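# Bits and bobs from the Phelan kitchen

I've been meaning to put this page up since September, when we finally moved the crockery out of boxes and into the cupboards at Phelan. In-ho Hong and I share the kitchen with whoever else is on our floor, and between us we'd ended up with the oddest lot of plates you ever saw (my gran's, his sister's, a whole stack from the Thursday market at Arnen).

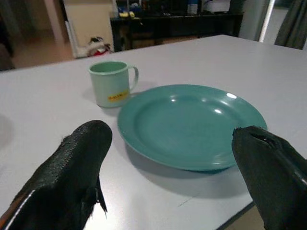
Green was always going to be my colour for the everyday things. I grew up with brown stoneware that weighed a ton and chipped if you so much as looked at it, and I swore my own breakfast table would be cheerful. In-ho wanted plain white, and we argued it back and forth over two pots of tea. I think I won with the teal plate, the glossy plastic one with the nice wide rim – toast crumbs stay put, and so do runaway beans! The mint cup beside it is paler, and I did wonder if the two greens would fight, but I like them together. It's still got its little yellow label on, down near the bottom. I'll get round to peeling that off. Straight sides and a proper handle, that's all I ask of a cup.

We've put the greens on the low shelf by the kettle, where everyone can reach, and the good china up top. The big serving dishes have gone to the store cupboard at Cutum until somebody has a birthday. If you borrow a cup, please bring it back to the low shelf and not the windowsill, where I keep finding them.

There's around 30 more pictures on In-ho's laptop, mostly bowls and one very fine gravy boat, and I'll add them when he's back from Irnance. Got a spare green saucer at home? Bring it along!

Tahsin Siriwardena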